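4.2 Do zip pouches protect loose records?

Small archives are often told to put loose papers in plastic zip pouches before a move or a wet season. The advice is cheap and easy to follow, and we think it has been repeated far more often than it has been tested. The guide most local societies use, put out by Karppinen, gives no source for it. We looked at 100 files held at Stonham and Detasville, all stored in pouches for 15 years.
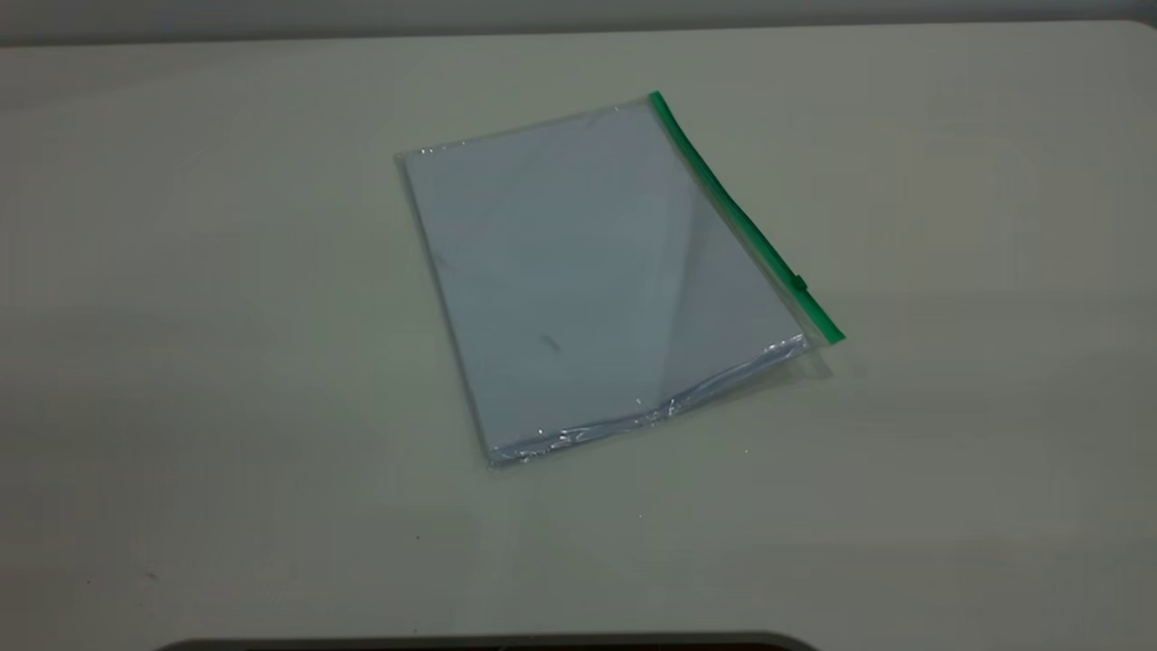

Does a closed pouch keep damp away from paper?
Only for a while, and less well once the zipper has been opened often. Plastic film slows moisture down, but any damp already in the sheets is shut in with them.

The Stonham files had been packed in May, when the store was fairly dry, and most were in good colour. It would be easy to credit the pouches. The unpouched files on the same shelves looked much the same, though, and we could not tell the two groups apart by sight.

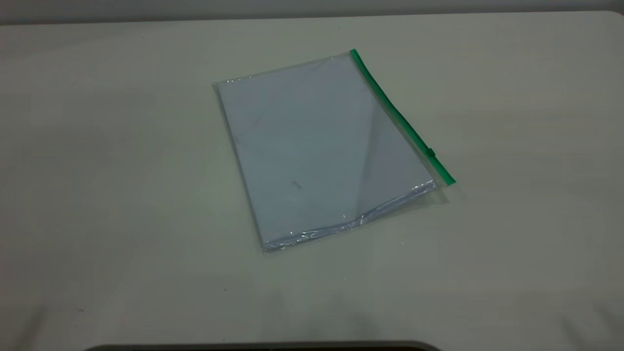 Detasville is the harder case. Its store flooded 2 years before our visit, and staff there believe the pouches saved the collection. Perhaps they did – but the water never got above the lowest shelf, and most of the pouched files sat higher than that.

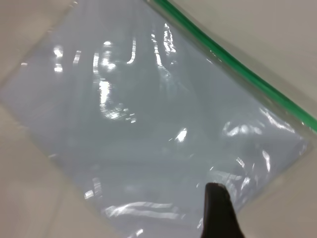 Nor do we put much weight on the Skestinov survey, which asked archives whether they were happy with their pouches. People who have paid for a thing and labelled it by hand tend to say they are. A fair trial would need matched files, with and without pouches, in the same room. 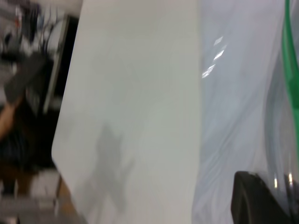 Figure 2. White panel beside crumpled, translucent plastic sheet.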